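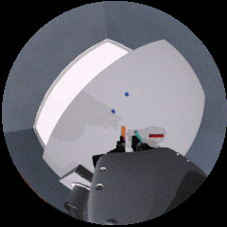 December, 4:40 pm

Second pour of the Kareck saison, 18 bottles in. Karine swears the new yeast gives more pepper. I don't taste it, and neither did Godfrey until she told him what to look for.

Gravity hasn't moved since morning. Could be finished, could be stuck – the hydrometer read two points high in plain water, so I trust neither.

Vernon wants to go straight to 300 liters. Not before a blind tasting, old yeast against new, poured by Brittany with the labels off.

To do: new hydrometer, recheck fridge temp.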